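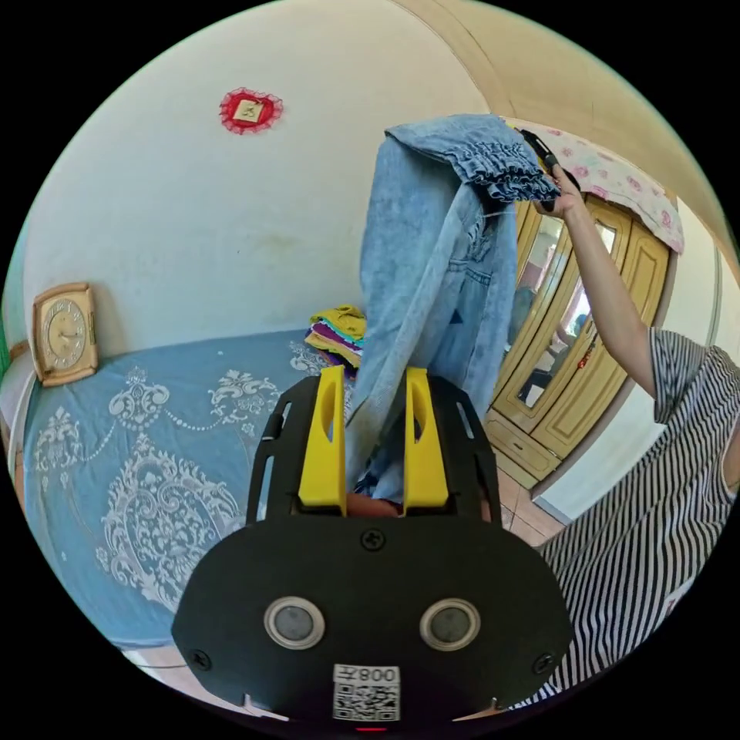 A reader in Cleltard writes that her denim always comes out of the wardrobe with a hard crease across the knee, however carefully she folds it, and asks whether hanging would be better.

Folding denim: heavy cloth

Hold the garment up by the waist and let it hang to its full length before folding. Its own weight takes out most of the shallow creases. Long items are easier with both ends held.

1. Smooth the seams and flatten the pockets. A bunched pocket lining marks the cloth above it.
2. Lay flat on a made bed. Bring one leg over the other, seam to seam.
3. Fold in thirds, not in half. This keeps the fold off the knee.
4. Elasticated or gathered hems go to the inside of the fold, unstretched.

Stack height: 19 cm at most, heavy items at the bottom. A drawer 14 cm deep takes denim rolled or stood on edge.

Hanging is suitable if the rail clears the wardrobe floor by 90 cm — clip at the waistband, never at the hem. Acid-washed denim can show a fold line as a pale streak; refold along a different line each month.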